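Fri 9 October

I said in March that I would write up the texture work once I had something worth reporting. It has taken longer than I wanted, and the result is smaller than I hoped for, but I think it holds.

The question was a dull one. When you train a two-handed policy in simulation, how much does it matter what the table looks like? Most of us change the tabletop at random between episodes and assume it helps. I wanted to know whether the kind of surface made a difference, or whether any old change of colour would do.

I ran it in Flandach, the simulated kitchen I have been building on and off for a while. The task is moving vegetables from one plate to another. I trained two sets of policies on the same demonstrations. The first set, which I called Skelham, only ever saw plain surfaces with the colour shifted. The second, Bunnag, saw surfaces with structure in them: wood grain, veined stone, speckle. Everything else stayed the same, including the lighting and the starting poses of the arms.
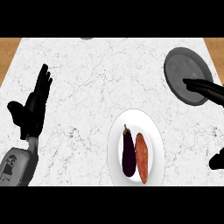

Marble was the surface I cared about most. The veins are thin, dark and irregular, and a network that has only met flat colour has no reason to know they aren't the edges of things. Dark vegetables next to dark hands are awkward enough without the table joining in.

On plain tables the two sets came out level, as near as I can tell. On marble they didn't. Skelham policies tended to reach for the right plate and then stop short, with the fingers closing early above the stone. Bunnag policies mostly carried on to the vegetable. When they failed it was usually at the grasp itself — the sweet potato rolled, or the eggplant slid along the plate — and those failures showed up on plain tables too, so I don't blame the texture for them.

I then tried blurring the veins at test time and leaving the overall colour of the marble alone. Skelham got most of its performance back. That was the most useful test of the lot, and it took an afternoon. I should have done it first.

There are some obvious holes. I only used two random seeds per set, which is thin. All of it is simulation, so I can't say anything about a real worktop with real reflections on it. And I changed wood and stone together in training, so I don't know whether wood grain alone would have been enough to cope with marble. I suspect not, but that is a guess.

The next job is to split those two apart and run more seeds. After that I want to move the whole thing over to Vulladel, which has better shadows and is a good deal slower. The configuration files need tidying before I share them, mainly because half the surface names are still whatever I typed at the time.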